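Home helper trials: the stop that came late

Zurno has put out its fault note on the Kastby arm, the one being tried in family homes, and a few members have asked what we make of it. Not much, is the short answer. The note runs to 2 pages and spends most of them telling us the arm is safe.

What went wrong, as far as we can piece it together: the arm was told to stop and kept moving for 700 milliseconds. Zurno calls this "a delayed hold event." Most of us would call it a late stop. No one was hurt, and the company leans on that pretty hard. But a good outcome on the day tells you very little about the fault.

The cause, according to the note

Zurno blames blurred pictures from the wrist camera. When the arm swings fast, the software can lose track of what is in front of it, and it waits for a clean picture before deciding what to do. So it waits while moving. Bukola Olaniyan, who wrote safety rules for packing lines before she joined our group, read that paragraph twice and sent back one line: "Why is the stop command waiting for the camera at all?"

Good question. We put it to the company and got a reply from Kristaps Sepp on the product side. He says a software update fixes the timing and that the stop signal "is now handled with higher priority." Higher than what, he doesn't say. We asked for the test results and were told they would be shared in November, with a summary coming first. We've had summaries from Zurno before.

Chukwuemeka Ogbonna takes a softer view than I do. He points out that every machine has some stopping time, that the company did report the fault, and that plenty of others would have kept quiet. Fair enough. I still want to see the numbers, and I want to see them for a living room with kids in it, since that's where the thing is meant to work. The test hall at Rumov has a flat gray floor and a dummy that never gets up.

At floor level

A hard, shiny floor throws glare back at a wrist camera, and small children sit right down on it. With a toddler reaching for something on the tiles and a girl in a pink dress on the move close by, I don't see how "wait for a clean picture" was ever a sensible rule. Check the seam or crack line on the left finger too. The note has nothing to say about the condition of the fingers, and I'd like someone to tell me which of the two it is.

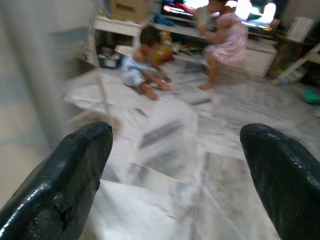
What we're asking for

Yvette Nguyen is sending our letter to Zurno this month. It asks for full stopping times before and after the update, a stop button that cuts power with no help from the software, and a plain statement on how finger wear is checked. It also asks that home trials with children under 5 be paused until those answers are in.

If you have a Kastby arm at home, write down your software version and keep the arm switched off when kids are on the floor. Larysa Zhuravel is collecting reports of late stops, including the ones that seemed too minor to mention. She is at the Ojo office most evenings until 7.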